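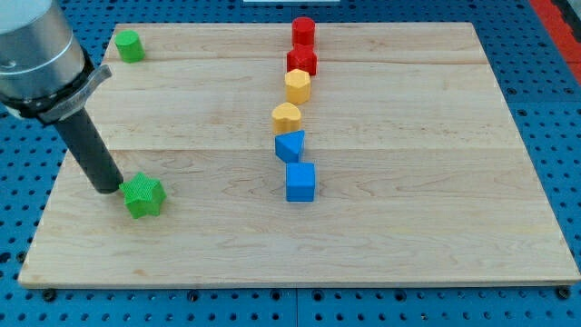

Visitors should be allowed to wait for the arm, Ute Janssen maintained, and nobody on the staff should speak while they did. Her view was recorded in the planning notes for the March open day at the Vinden works in Tundurness, and it was disputed at the time. Kai Stöcker had wanted a running commentary from start to finish. The programme finally printed allowed for both, with a silent showing at the beginning of each session and a spoken one after it.

Chapter 7
The Demonstration and Its Public

7.1 Introduction

Earlier chapters treated the handling cell as a piece of production equipment. The present chapter considers it as something shown to people who do not work with it: school parties, families, customers and local officials. The demands made of a cell on such occasions differ from those of the shop floor. Speed matters less, and the audience must be able to follow the task without having read a manual.

Sorting and arranging tasks have long been favoured for this purpose. In the task studied here, eight small blocks lie on a pale wooden board. There are two each in red, yellow, blue and green, and the shapes include cylinders, a cube, a heart and a five-pointed star. With six of them in line, the red pair at the back, the yellow pair in the middle and the blue pair nearest the front, a visitor can see the rule of the arrangement at a glance. The two green blocks, still apart from the line, show equally plainly that the task has not been completed.

The reader should note that colour and shape place different demands on the system. A cylinder may be approached from any side. A star or a heart may not, and the choice of contact point becomes part of the problem. This matter is taken up in section 7.4.

7.2 The open day at Vinden

The case used throughout the chapter is the open day mentioned above, which received 1162 visitors. Groups were limited to 40 persons and each session was led by two members of staff. Ingeborg Sauerland was responsible for the programme, and Joscha Bauerfeind for the cell itself. Their written accounts, reproduced in part in section 7.3, do not agree on every point, and students are advised to compare them with care.

Bauerfeind's account is chiefly concerned with preparation. He describes the order in which the blocks were to be handled, the marking of the visitors' line and the checks made at 8 o'clock each morning during the week before opening. Sauerland writes mainly about the questions put by visitors, the most frequent of which was how the arm decided where to begin.

Before proceeding, students should revise the following terms from Chapter 3: work surface, approach path, contact point, rest position.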